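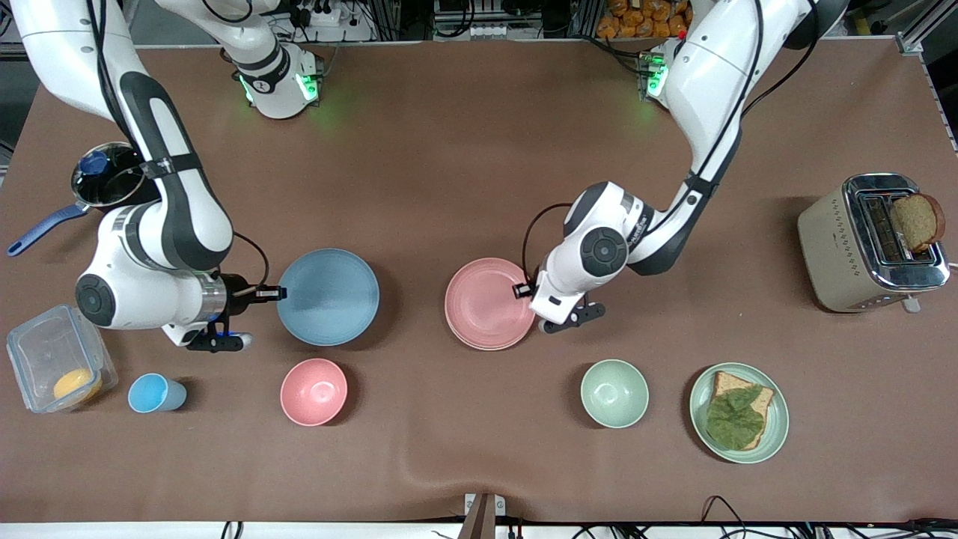

Brutmont Manipulation Lab - Cell Support

Ticket: two-arm table cell, right gripper stops before it closes on a plate
Opened by: Esperanza Van Dusen
Assigned to: Faizal Ngau
Priority: normal
Status: waiting for confirmation

Esperanza, 9:40
Since the morning start the right gripper goes to the rim of the blue plate and then the program stops with "grip timeout". The left arm on the pink plate has no error. Ring lights on both bases are green and the small light on the right gripper is blue, so I think power is fine. I restarted the program two times, same result.

Faizal, 10:15
Thank you for the clear report. Please tell me the grip timeout value on the settings page, and if anybody changed the fingers in November. Please also look at the black cable which makes a loop at the right wrist - does it pull when the wrist turns to the end?

Esperanza, 10:50
Timeout is 300 ms on the right and 400 ms on the left. Simone Fontes changed the right fingers in November, it is written in the cell book. The cable becomes tight at the last part of the turn, but I did not see it catch on anything.

Faizal, 11:30
Both sides must have 400. I believe the value went back to default when the fingers were changed. Steps done on site:
1. Stopped both arms, right gripper disconnected and connected again.
2. Timeout right set to 400 ms, saved, controller restarted.
3. Cable loop made longer at the wrist, strap on the arm closed again.
4. Finger zero position taught again with nothing between the fingers.
Then 19 grips on the blue plate, no stop.

Cormac Quinlan, 13:05
Please add the finger screws to the check. The counter says 3,000 cycles since the change and the book has no entry for tightening.

Faizal, 13:40
Checked. One screw on the right side was a little loose, tightened now and written in the book. Esperanza, please run the normal dish program this afternoon and write here if the timeout comes back. I keep the ticket open until then.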